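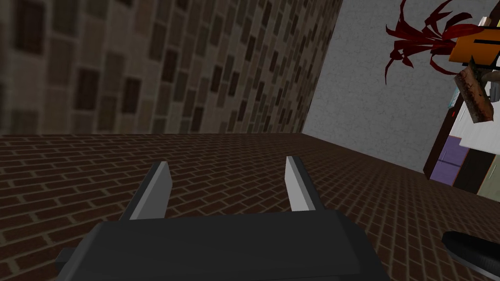

Wrist camera in the sim room, jaws open, nothing gripped.

Gripper comparison, pre-run checklist, sim side
Filled in by Jocelyn Padilla, May. Comments are mine, so blame me and not Vaughn.

1. Tool matches the config file
OK. Parallel gripper loaded, the Polus one. I checked the name in the log too, after last time, when I ran a whole morning on the Fandik settings (sorry again, Mbali!).

2. Fingers open at start
OK. Wide gap, nothing between them. You can see both inner faces from the wrist view, and I like that a lot for lining up.

3. Camera view usable
OK with a grumble. The body of the gripper takes up a big piece of the bottom of the picture. Fine for reaching forward, but anything low and close in is going to hide behind it. Dario wants to try the mount a bit higher and I'm all for it.

4. Floor ahead clear
OK straight ahead and to the left, just brick. There's a curved black thing on the floor close by on the right, though. Could be a handle or part of some tool, I can't tell from this view. Please look it up in the object list before anybody swings the wrist that way.

5. Walls and furniture where they should be
Needs a look. The corner is fine. The shelf or cabinet on the right leans in this view, while the wall corner looks straight, so it may not be camera roll. Check the roll value before you touch the furniture.

6. Textures loaded
Mostly. The patterned wall on the left goes soft near the edge of the view. Doesn't matter for grip tests. It might matter for the camera comparison, so Jaqueline, your call.

7. Collision shapes on
OK for fingers and floor. Not checked for the red ribbony leaves in the upper right. Thin curly stuff like that made the solver crawl in the old room, so I'd keep the arm away from them until someone has tested it.

8. Closing force limit
Set to 46 N for both grippers. Same number for both or the comparison is worthless, please don't "just try" a higher one!

9. Stop command
Tested from the keyboard and from the Videro controller. Both OK. The controller feels a hair slower to me, but I didn't time it.

10. Logging
On, 500 Hz, saving to the Longo folder. Run 14 is the next free number.

Signed off for: open and close cycles, forward reach.
Not signed off for: anything to the right, until items 4, 5 and 7 are sorted.

Vaughn, can you initial this before you start? I'm back at my desk after 2:00.

J.P.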